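Evening engineering classes to return to Gendley in the new year

October 25, 2024

Evening classes in metalwork and basic engineering are to start again in Gendley in January, six years after the last course was dropped from the town's adult learning programme.

Anside College said on Friday that it had signed a lease on the ground floor of the Simiyu Building in Tanyard Road and would run classes there on four nights a week. There will be 45 places in the first term. Enrolment opens next month.

The decision follows a petition, handed to the college in June, which was signed by 2,377 people. It asked for practical courses to be put back within reach of people who work during the day and do not have a car. The nearest comparable classes are at the college's main site, and the last bus back to Gendley leaves before they finish.

Ehsan Ansari, who will manage the new centre for the college, said the petition had made a difference but so had the building.

"We had looked at three other places in the town and none of them had the floor for it," he said. "You can't put a lathe on the first floor of an old shop. The Simiyu has a concrete floor, it has a loading door at the back and it already has three-phase power. Once that came up the rest was paperwork, and a good deal of it."

The building was put up as a tyre depot and was later a carpet warehouse. It has been empty apart from a letting agent's store at the front, which will stay where it is. The college has taken a lease of five years with an option to renew.

Courses on offer from January will be bench fitting, turning and milling for beginners, welding, and reading engineering drawings. A second group of courses, including computer-aided design and an introduction to programmed machine tools, is planned for the autumn if numbers allow.

The drawing course will have no practical side and can be taken by itself. Mr Ansari said it had been added after employers told the college that many people who were good with their hands lost out on jobs at the point where they were given a drawing and asked what it meant.

"Somebody can have worked on farm machinery for twenty years and be better than most at putting a thing right," he said. "Then they go for a job and there's a sheet with tolerances on it, and they have never been shown. It can be taught in a term."

Fees have not been fixed for every course. The college expects the drawing course to be the cheapest and welding to cost the most, as gas and materials have to be paid for. People on certain benefits will be able to study free, and those on low wages may be able to, depending on what they earn. Full details will be in the enrolment leaflet, which will go to the library and the health centre as well as being put on the college website.

The previous classes were held in the workshop block of the old secondary school in Church Lane. When the school moved to its present site the block was not replaced, and the adult courses that had used it in the evenings were moved, cut down and finally ended. Car maintenance was the first to go. Metalwork lasted longest.

Woodwork and upholstery carried on in the community hall and are not affected by the new plans.

Among those who used the old classes was Toivo Seppälä, now production manager at Skikuvia, the ski binding and sports fittings maker on the Northfield estate. He came to Gendley to work in a warehouse and took turning and milling on Tuesday nights.

"I did two winters there," he said. "I was not trying to change jobs. I wanted to make parts for a motorbike. Then the instructor told me that Skikuvia wanted somebody in the machine shop and I should go and see them, so I went."

The firm now takes on apprentices each summer, but Mr Seppälä said it found it harder to fill jobs with older people who wanted to come into the trade from something else. An apprenticeship wage was no use to someone with a mortgage, he said, and few people could give up a day a week to travel to the main college site.

Skikuvia has agreed to lend two members of staff as part-time instructors for the first year, and has given the centre a pillar drill and a quantity of hand tools. The firm will not have any say over who is given a place. Two other employers on the estate are in talks with the college about offering workshop visits.

Not everyone in Tanyard Road is pleased. Several residents wrote to the council when the application for a change of use was made, most of them about parking. The road is narrow at the Simiyu end and is already used by people visiting the dentist. There were also questions about noise late in the evening.

The council approved the change with conditions. Machines must be switched off by 9.15pm, the loading door is to be kept closed during classes, and extraction equipment for the welding bays has to be fitted on the side of the building facing the railway. The college has arranged for students to use the car park of the builders' merchant next door, which closes at 5.30pm.

Work inside has begun. The carpet racks have been taken out, a partition is going up between the welding bays and the machine shop, and there will be a small classroom and a kitchen at the front. The toilets are to be rebuilt so that they can be used by people in wheelchairs. Two of the benches will be adjustable in height.

Mr Ansari said the lathes and milling machines were mostly second-hand and would be set up and checked over in December. He had turned down the offer of some older machines because they would have needed new guards.

"They were lovely things and I'd have liked them at home," he said. "But we will have people in who have never stood in front of a machine before."

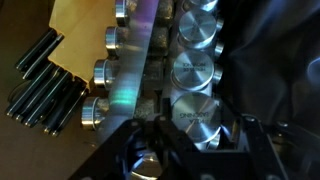 Beginners on the turning and milling course will meet one evening a week for ten weeks and will be given a short series of exercises, starting with marking out and sawing and going on to facing, drilling and plain turning. Nobody will be expected to bring their own tools. The later exercises ask for more care. Short round pegs with a groove turned around them, of the kind standing out from the edge of the metal plate, are the sort of shape a student should be able to make a fair copy of by the end of the term - the groove is the part that tends to go wrong, as the tool has to be ground properly and fed in straight. Students will keep what they make, and those who want a certificate will be able to have the work assessed for an extra fee.

Welding will be taught in smaller groups, with no more than one student to a bay. It will cover mild steel only to begin with. Mr Ansari said that he expected it to fill first and asked people not to put their names down for it unless they could come every week, as missed sessions would be hard to make up.

The college has also been asked whether it will allow people to rent time on the machines outside class hours. It said it would not do so in the first year. The insurance would be different and a technician would have to be present. A model engineers' group, which at present meets in a member's garage, has asked for the matter to be looked at again next summer.

Mr Seppälä said that he would like to see the centre open on Saturday mornings too, for people on shifts. A third of his own machine shop works evenings and could not attend a course at seven o'clock. The college said that weekend opening depended on finding staff.

Finding instructors has been the slowest part of the job. The post of full-time technician was advertised twice before it was filled, and there is still a vacancy for someone to teach fitting on Wednesdays. The college would be glad to hear from retired engineers. Training in teaching adults will be given and travel costs within the county will be paid.

An open evening will be held at the Simiyu Building in the first week of December, when visitors will be able to look round and talk to the instructors. The machines will not be running. Anyone who cannot get to it may ask for a leaflet at the library desk or ring the college's enrolment office, which is open on weekdays. Places will be given out in the order that forms are received, and a waiting list will be kept for the summer term. Students must be 18 or over on the first night of the course.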